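Search this site Enter keyword

3. Student Cell and Sorting Task

3.1 Course setting

The work reported in this section was carried out in the second half of the Pandville robotics practicum, a one-semester course for students who have passed an introductory class in programming. Enrollment was 18. Students worked in pairs, and each pair was given the same arm, the same two-finger gripper and the same starter code, distributed as the Brulik package. The package contains drivers, a calibration routine and a logging tool. It does not contain any grasp planning, which the students were expected to write.

Each pair had to submit a controller that picks small electromechanical parts from a yellow plastic work surface and places them in a bin outside it. The surface has two levels separated by a raised ledge. Parts may lie on either level, and their pose is not given to the controller. The only image input allowed was the view from the small camera at the wrist (Figure 4).

3.2 Parts and handling constraints

The part set was drawn from stock used in the electronics course and includes bare circuit boards, push-pull solenoids, terminal blocks and short cable assemblies. These were preferred to the foam blocks of the earlier version of the course. A foam block can be grasped from almost any direction, and the controllers written for it tended to be a single downward motion with a fixed closing width. An electronic part has a small number of acceptable grasp sites. A populated board should be held by its rim, clear of the capacitor and the connectors. A solenoid should be held by the body, with the fingers kept off the plunger and the spring.

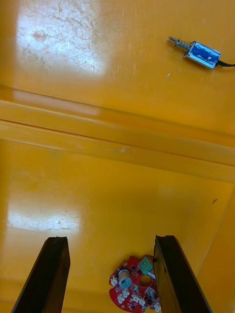
Cables were left attached where the part had them. A trailing cable shifts the effective center of mass and may catch on the ledge during transfer, and several pairs added a short vertical lift before any lateral motion for this reason. The lift height was a free parameter in the starter code and had to be justified in the written report.

Lighting was not controlled beyond the overhead fixtures of the laboratory. The yellow plastic is glossy, and reflections saturate parts of the camera view. Segmentation by a fixed color threshold was therefore unreliable near the bright regions, where the surface loses its hue and fine scratches show up as high-contrast edges. Pairs who began with edge detection reported false candidates in the same regions. The most common remedy was to take a second view from a shifted wrist position and keep only those candidates that appeared in both.

3.3 Procedure

A trial began with one part on each level and the gripper open above the lower one. The controller was started from the terminal and received no further input. A trial was scored as complete when both parts were in the bin, as partial when one was, and as failed otherwise. Contact between a finger and the ledge was logged as a fault but did not end the trial.

In total 143 trials were logged. Of these, 58 were run with the baseline controller supplied by the instructors and the remainder with student controllers. Logs were checked by hand against the recorded camera stream, and 2 trials were excluded because the stream had stopped before the first grasp.

3.4 Assessment

Grading was based on the written report and the log files together. Completion rate was not graded directly. Each pair was required to select one failed or partial trial and trace it to a stage of the pipeline: detection, pose estimate, approach, closure or transfer. Reports that named a stage without supporting log entries were returned for revision.

Figure 4. Wrist camera view of the two-level work surface, with a circuit board between the open fingers and a solenoid on the upper level.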